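Teleop vs hand guiding for picking soft stuff out of a tray

Started by wutar_bench, Thu 29 November

I'm recording demos for a mixed tray task. The arm has to take items out one at a time. Cloth, sponge, rope, a stuffed bunny, some of them touching.
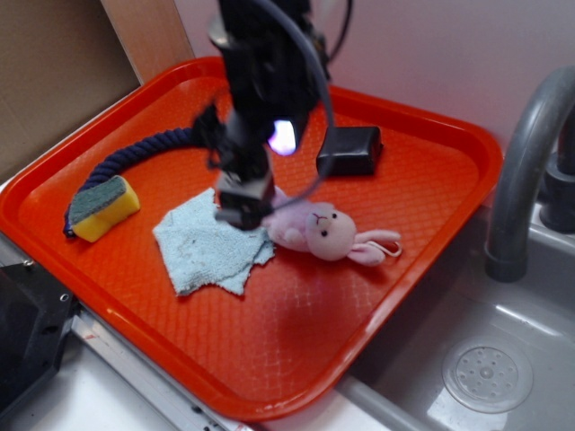
So far I have 189 demos by remote control with a leader arm. The policy does fine on the sponge. On the cloth it closes too high and comes up with nothing, then tries the same spot again. Would I get better grasps if I moved the arm by hand for the cloth episodes?

tagle4
Hand guiding will give you better contact. You feel the fingers touch the tray floor, and you can't get that through a leader arm with no force feedback. I switched for towels and my depth errors went away.

Bit-na Do
I'd stay with remote control. If you hold the arm, your hands are in every camera view and the policy trains on them. Then you run it and the hands are gone.

tagle4
You can replay the joint path afterward and record the video on the replay. No hands.

Bit-na Do
With rigid parts, sure. A crumpled cloth won't go back to the same shape for the replay. You end up with video where the gripper misses and the label says it was a good pick.

tagle4
Fair for cloth. I pinned mine flat before each take so I got away with it.

sarusberg_m
How are you holding the leader when you go down? I had the same high closing and it was me. I was scared of hitting the tray so I slowed down and started squeezing early. Watch your own demos at half speed before you change anything.

Also, the cloth is right up against the bunny. If half your demos start with the cloth and half with the bunny, it doesn't know which one to go for. Pick an order and stick to it.

wutar_bench
Went through the cloth demos last night. I do start closing early on a lot of them. The order is all over the place too, I just took whatever looked easy.

sarusberg_m
Throw out the bad ones. I'd take 2 good sessions over 900 sloppy episodes.

Bit-na Do
Don't throw them all out. Keep the ones where you missed and then went back lower and got it. It needs to see how to recover.

sarusberg_m
Disagree, it'll learn the miss as well. Trim them to start after the miss if you want to keep them.

wutar_bench
I'll trim them and redo the cloth ones by remote, cloth always first. Will post numbers when the training run is done.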